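Grosville Student Robotics Program: Frequently Asked Questions

Who may enroll in the household tasks section?

The section is open to any student who has completed the introductory course or who can show equivalent work. Enrollment is limited to 14 students per term. Applications are accepted through the end of April.

Is prior programming experience required?

Students should be able to read and edit a short script. Those who have not written code before are advised to take the introductory course first.

What do students work on during the term?

Each team trains a robot arm with a two-finger gripper to pick up, move, and fold clothing. Every team must submit 100 recorded attempts at its chosen task before the final demonstration. Unsuccessful attempts count toward the total, provided they are labeled as such.

Why does the course use clothing instead of blocks or cups?

A rigid object keeps its shape when it is lifted. A garment does not, and the same pair of shorts will present a different waistband, hem, or fold each time it is put down. Teams must therefore decide where to grip before they decide how to move.
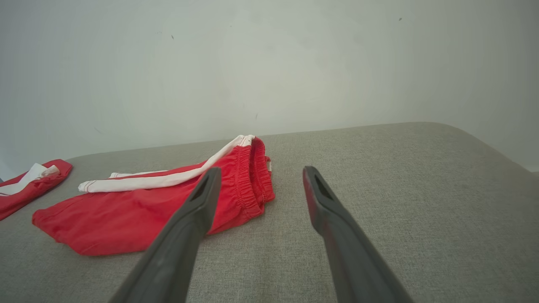
Kenneth Galbraith writes that his team spent most of its first month choosing a grasp point and wishes it had started with the waistband, where the gathered fabric gives the fingers something to close on. He adds that teams should agree on one method of labeling attempts before recording any of them. Both suggestions have been passed on to instructors.

May students bring their own garments?

Yes. Items must be clean and free of pins, buckles, and loose beads. The program is not responsible for snagged or stretched fabric.

Where and when does the section meet?

Meetings are held in Room 41 of the Cairns Building, from 4:00 p.m. to 6:30 p.m. Students may not operate an arm without an instructor present.

Is there a fee?

The term fee is $396, payable at enrollment. Fee reductions are available on written request to the program office.

Does the section take part in competitions?

Teams that complete the final demonstration may apply to represent the program at the Gruvham Student Meet. Travel costs are not included in the term fee.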